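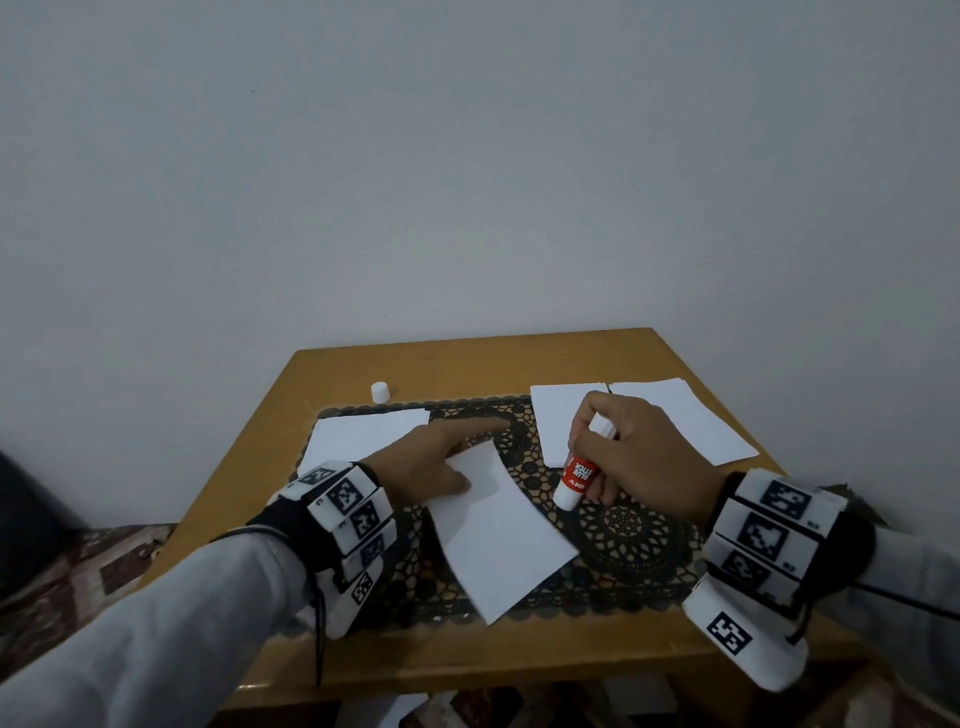 *White paper on the black lace mat.*

# Graritz 709 Rotary Paper Trimmer

**$200, blades included. Ships from Rellham.**

I've sold paper trimmers out of the Rellham shop long enough to have strong opinions about them, and the Graritz 709 is the one I keep at home. I make little notebooks and far too many cards, and I got so tired of edges that start straight and wander off by the end of the sheet! If you've ever stacked up a dozen pages for a booklet and found that no two of them match, you know the feeling.

The 709 is a rotary trimmer, so the cutting is done by a round blade inside a sliding head. You put the paper down, bring the clamp over it, and push the head along the rail. It makes a soft zipping sound that I've gotten very fond of. The big swinging arm on a guillotine cutter has always made me nervous, especially when I'm trimming late in the evening with half my attention on the radio.

## What you get

- The trimmer itself, with rail, clamp bar and paper guide already fitted
- 2 round blades (one in the head, one spare in the drawer under the base)
- A cutting strip in the base, reversible, so you get a fresh side when the first one wears
- A folded instruction sheet that is mostly drawings, and pretty good ones

The base is metal with rubber feet. Cutting length is 29 inches. I know that sounds like a lot for cards, but the first time you want to cut down a sheet of wrapping paper or a poster you'll be glad. It does mean the thing takes up space. Mine stands on its end beside the bookcase and comes out when I need it.

## How it cuts

On ordinary printer paper it's lovely. I cut small stacks, and the edges come out clean with no fuzz on the underside. Cardstock is fine one sheet at a time. I've pushed it to two sheets of heavy cardstock and got through, but I had to go over it again, and the second pass never lands quite where the first did. So one at a time for that.

Tissue is harder. It wants to creep under the clamp, and what works for me is to sandwich it between two sheets of scrap and cut all three together. Same goes for very thin Japanese papers, which I adore and am slightly scared of.

Vellum cuts beautifully. Foil paper cuts well with the shiny side up. Glitter paper will dull your blade in no time, and I've got an old blade with a dab of nail polish on it that I swap in just for the sparkly stuff. Please do the same, your good blade will thank you.

Felt, fabric, chipboard: no. I tried felt and had to pick fluff out of the head with tweezers.

## The paper guide

I want to talk about the guide for a minute, as it's the part people write to me about most. It's a little bar that slides along the base and locks with a thumbscrew. Set it once, push each sheet up against it, and every piece comes out the same size. If you're making squares for cards or folding, cut your long strips first, then turn them and cut the other way without touching the screw. I used to measure and mark every single piece with a pencil - what was I thinking?

The guide on my first unit had a bit of wobble. You fix it by tightening the small screw underneath with an ordinary screwdriver, and the instruction sheet does show this, though the drawing is tiny. A quarter turn is plenty. If you crank it down hard the guide gets stiff and you'll start to hate it.
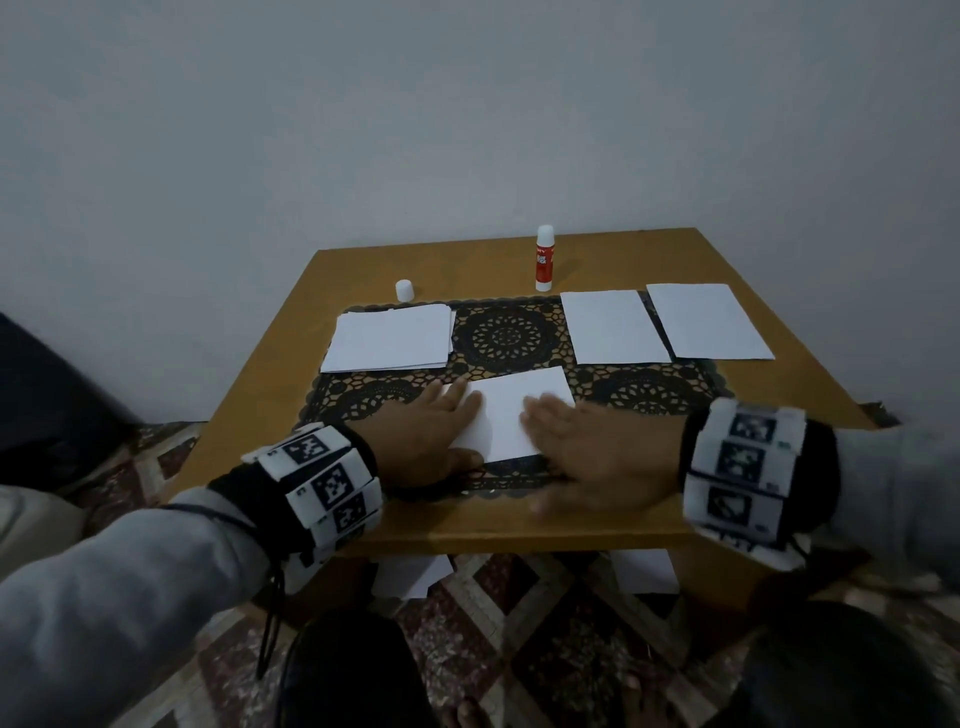

One customer wrote in to say the guide was the reason she gave up her old cutter, but that she wished the inch markings were printed darker, and could we please tell Graritz so. She makes accordion books and goes back and forth to the ruler all day long. I did pass it on, and I agree with her! The centimeter side is crisp and the inch side is a pale gray that disappears under my desk lamp. I've gone over the lines I use most with a fine marker and it has held up well.

## Compared with the Holodov

I get asked this every week, so let me put it down properly. We also carry the Holodov, and it's a good trimmer. It's lighter, it folds, and the handle is nicer in a small hand. If you take your supplies to a craft night on Wednesday and carry them home on the bus, buy the Holodov and be happy.

What I don't love is the clamp. You have to hold it down yourself, and on a long cut my left hand gets tired and lets up right near the end. The Graritz clamp locks. You press it down, it stays down, and both hands are free. For me that settles it, but I cut a lot in one sitting.

The Holodov blades don't fit the Graritz head, and the other way around. I've had both mistakes sent back to me, so check before you order.

## Glue first or cut first?

Cut first, nearly always. Glued layers are thicker and the blade drags, and if there's any tackiness left at all it ends up on the wheel. Then you're cleaning the head with a cotton swab when you could be making something.

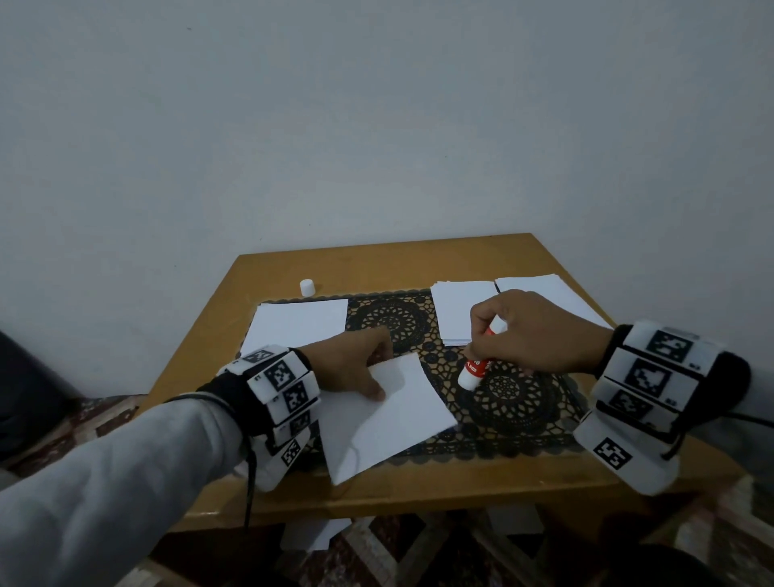
The one exception I make is for covers. When I wrap a card cover in decorative paper I glue the whole thing oversized, leave it under a heavy book overnight, and trim it the next day. You get a sharp edge with no white line showing. For that job I use whatever glue stick is nearest and go right out past where the edge will be, with scrap paper underneath to catch the extra. Give it the full night. I've rushed it and had the top layer lift along the cut, and there's no saving it after that.

## Looking after it

Brush the paper dust out of the rail once in a while. An old soft paintbrush does the job. Don't oil the rail! I know it's tempting when the head feels sticky, but oil gets on your paper and you won't see it until the piece is finished. Wipe it with a dry cloth and it'll glide again.

Change the blade when you start hearing a crunchy sound, or when you see little whiskers on the edge. To change it, slide the head to the end, press the gray tab, and the cartridge drops out. Keep your fingers on the plastic.

## Shipping and returns

The box is long and awkward, so it goes by ground only. Orders in before noon leave the same day. If yours arrives with a bent rail, lay it on a flat table, take a photo from the side and email it to me, and I'll send a new one out. Returns are fine as long as you still have the box.

I also stock the boxed cotton paper from Guerra, 200 sheets, and it cuts like a dream on the 709. Add it to the same order and it rides along in the big box with no extra postage.

**In stock:** Graritz 709, spare blades, cutting strips
**Back in January:** the carrying sleeve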